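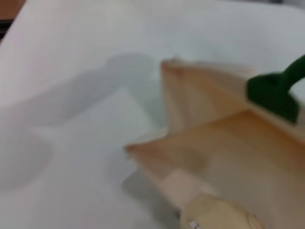

Patients have waited too long for a shared approach to inherited nerve disease, Helmut Reuter told the opening session of the Tidalport Neuropathy Forum, and the delay has been felt most by families living far from a specialist clinic.

Reading time: 2 minutes

TIDALPORT, 8/24/26 – The Tidalport Neuropathy Forum has closed its summer meeting with an agreement to set up a common patient register across six clinics. The meeting was attended by 154 clinicians, researchers and patient representatives, and was held at the Wendt Lecture Hall.

The register will record diagnosis, age at first symptoms, walking ability and hand strength. Clinics will enter results once a year using the same forms. The Forum intends to enrol 1,000 adults and children with inherited neuropathies, and will invite those already known to the clinics first.

Dr Damilola Iyamu presented early findings from the Dolldale walking study, in which 103 adults completed a timed walk at two visits. The results varied more between clinics than had been expected. Dr Iyamu asked members to treat them with caution until the method of timing has been agreed – a point taken up at length in the afternoon discussion.
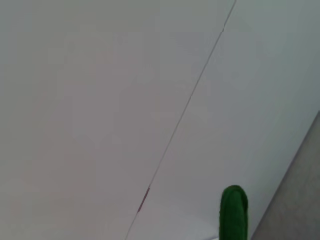 Sessions and working groups

The programme covered genetic testing in adults, foot surgery and its timing, pain, and the move from children's to adult services. A working group led by Roswitha Wegener will prepare written guidance on the last of these. Drafts will be sent to member clinics for comment before they are adopted.

"We heard clearly that young people lose contact with their clinic at eighteen," said Theda Nolte, chair of the Forum. "The register will allow us to see where that happens and to offer them an appointment."

The Siltness Travel Award, which supports trainees attending from outside the region, was presented to Theda Engelhardt for her work on nerve ultrasound in children.

Abstracts will be available to members through the Forum office. Clinics wishing to join the register may apply in writing to the same office.

This site uses cookies to improve your visit. Accept all | Manage settings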